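Publish the Renewal Terms Before the Vote

By Marlene Evangelista

The Miltumcombe council will decide on 10th July whether to extend its records contract with Curonix. Most of the debate has dealt with price. The weaker part of the proposal is its treatment of data retention, and the council should not vote until that section is rewritten and published in full.

Under the current contract, permit applications, complaint forms and meeting sign-in sheets are held for three years and then deleted. The draft extension raises the period to eight years for all record types. It gives no separate schedule for complaints, which often contain medical details, home addresses and the names of third parties. A single retention period is easier to administer. It also means that the most sensitive documents are kept as long as the least sensitive ones. 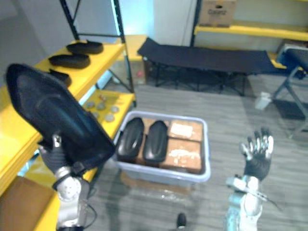
Council member Alcides Bezerra has argued that longer retention helps the city answer public records requests. He is correct on the narrow point. A deleted file cannot be produced. But the city received 143 such requests last year, and the clerk's own summary lists none that failed due to a scheduled deletion. Delays came from review and redaction, and the extension adds no staff for either task. A larger archive makes both slower.

The second problem is access. Section 8 of the draft lets the vendor grant log-in rights to subcontractors "as operationally required." The term is not defined. The city would be notified after the fact, in a quarterly report. Yuxi Duan raised this at the January work session and was told that the language was standard. It may be. Standard language can still be amended, and the council has the authority to require written consent before any outside party opens a resident's file.

Josué Meireles, who chairs the budget panel, has warned that reopening the text could cost the city its discount. The discount is real, and so is the risk of losing it. The draft, however, places no value on the liability the city would assume if records were exposed. Without that figure, the savings cannot be judged.

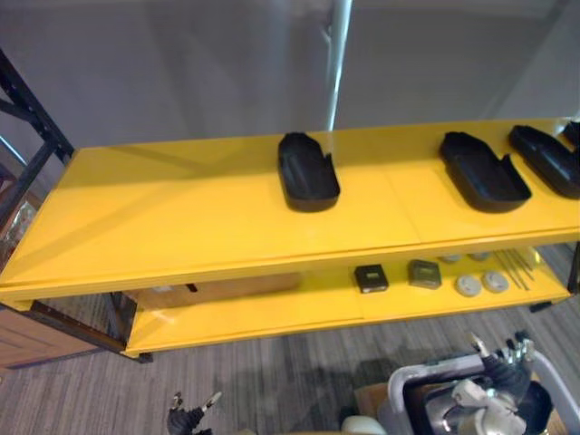 Two changes would be enough to bring the contract to a defensible state. Complaint records should stay on the present schedule, with exceptions for active litigation. Subcontractor access should require advance approval by the clerk, with each approval entered in a public log.

Neither change requires new software. The clerk's office already keeps a log of this kind for paper files, and the retention setting can be applied by record type. If Curonix disputes the second point, it should do so in writing before the vote.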